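Robot arm open day draws a crowd at Skarko workshop

October 2026 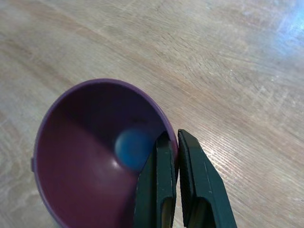
One visitor asked whether the arm would ever be cheap enough for a share house kitchen, and was told that price had not been the focus so far and that the gripper alone took up a good part of the budget.

The question came early in the open day held at the Skarko workshop in Gullovell, where the doors were open through the afternoon and 67 people signed the book at the front counter. Most were locals. A group of high school students came in on the early bus and stayed until the tea urn was packed away.

Skarko has been working on household handling tasks since March, when it moved into the old joinery on the creek side of town. The company builds the arm's fingers and writes the control program. The software that sorts and labels the recordings comes from Uniyal, which sent two staff to help run the afternoon.

The demonstrations were kept to small jobs on a table top. The arm was set to work with a plastic bowl and a small ball, then with a folded tea towel, a plastic cup and a set of measuring spoons. Each job was run several times, with the items moved to a new spot between tries. Visitors were asked to stay behind the yellow tape while the arm was moving, and they were allowed up to the table between runs.

A scoreboard on the wall kept a running tally. By closing time the arm had made 73 tries at the bowl job and finished 50 of them without help. The staff put most of the misses down to the ball rolling after it was touched. The measuring spoons went badly and were taken off the program after the first hour. The tea towel did better than expected, although it was slow.

Between runs, people could look at what the arm's wrist camera was recording on a monitor beside the table. The program works mainly from that close view, and a second camera on a stand covers the rest of the bench. Several people wanted to know what happened to the recordings. They were told that the cameras point at the table, that the files are kept on a computer in the workshop, and that anything with a visitor's face in it would be deleted at the end of the day.

In the back room, visitors could steer a practice arm by hand. This was the busiest part of the afternoon and the line ran out past the loading door. The practice arm copies the movements of a smaller handle, with a squeeze grip for opening and closing the fingers. Children picked it up quickly. A few of the adults let go of the grip too soon and sent blocks across the floor.

A table of spare and broken parts was laid out along one wall, with early finger designs that had cracked or worn smooth. Staff said the ridged pads went through a number of versions before they held a plastic rim without slipping, and that the pads are still the part replaced most often.

There were also questions about jobs. A short talk before the afternoon break covered where the company sees the arm being used first, which is in packing rooms and in homes where someone has trouble gripping things. No arms have been sold yet. A trial is planned with Sorkeo, which runs supported housing in Gullovell and two nearby towns, and would put a single arm in a shared kitchen with a staff member present at all times. The start date depends on a safety check of the emergency stop and on the kitchen bench being raised.

Parking was tight and some visitors had to leave cars at the oval and walk back along the creek path. Skarko has apologised to neighbours whose driveways were blocked and says the oval will be signposted next time. The next open day has not been set. School groups can ask for a weekday visit through the front counter, with a limit on numbers in the back room. Closed shoes must be worn in the workshop.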